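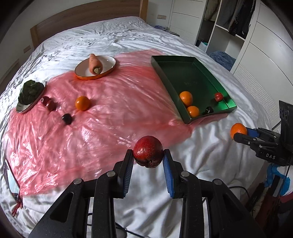
An apple and an orange, before breakfast.

My grandmother lived in Lamdale for 70 years and she sold apples there for most of them. When she died in August, I got her house, her scale and one tree behind the kitchen.

I came by the morning bus from Sternska. The key was under the stone where it always was. Inside, the clock on the wall was still going, and I was angry with it for a minute. Then I made tea.

The neighbor from Wragg Street came at noon with a paper in his hand. He said my grandmother owed him seven apples. He had written it down in the winter, when he fixed her gate, and she had put her name under it. I knew her letters, the long tail on the last one.

"Only seven?" I asked.

"It was a small gate," he said.

We went out to the tree. It was not a good year and the apples were small and green on one side. He walked under the branches with his hands behind his back, like a man in a museum. He touched one, then let it go. He said they were not ready, and he would come again.

He came again the next week, and also the week after. Each time he looked at the tree and drank my tea, and each time the apples were not ready. By then the ones on the high branches had begun to fall at night. I could hear them on the roof of the shed.

At last I picked seven myself and put them in a bag by the door. He saw the bag when he came in. He sat down with his coat on and did not speak for some time.

"The gate makes a noise again," he said. "I could look at it tomorrow."

I put the water on and asked him what it would cost.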